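# Packing small parts: notes for the Ciltau talk

Ott Grigaitė, Thu 4 January. Slot is 30 minutes, leave the last few for questions. 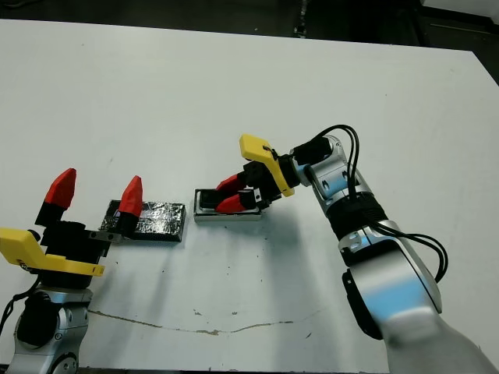

*Slide 1. Foil-wrapped block and silver tray, side by side on the white table.*

Leave slide 1 up while people sit down.

**Start with the layout.** At the Hora site we used to hand packers everything at once. Now a wrapped item and a tray go on the table and the rest stays on the shelf. Point to the gap between the block and the tray. Ask who in the room packs left to right.

**Foil.** Crinkled foil is fine for shipping. It marks easily and it hides the edges of what's inside, so the label has to go on after wrapping. Tell the Baka story here if there's time (24 parcels, labels all under the foil). Skip the part about the courier.

**Trays.** The rim shines under overhead lights. People at Sampaio complained they couldn't read the insert. We turned the lamps and that helped some of them.

**Tabletop.** White shows specks and cracks. Wipe it before each batch. The crack on the slide is thin, but I'd still keep foil off it, as corners can catch.

*Pause. Drink water.*

**Numbers.** 1,771 parcels in the trial, roughly 2 percent repacked. Say clearly that this was one site in January and the staff had done the job before.

**Questions I expect:** cost of foil, whether paper works (we haven't tried it), who cleans the tables.

Handouts are by the door. Sign-up sheet for the Hora visit goes round at the end.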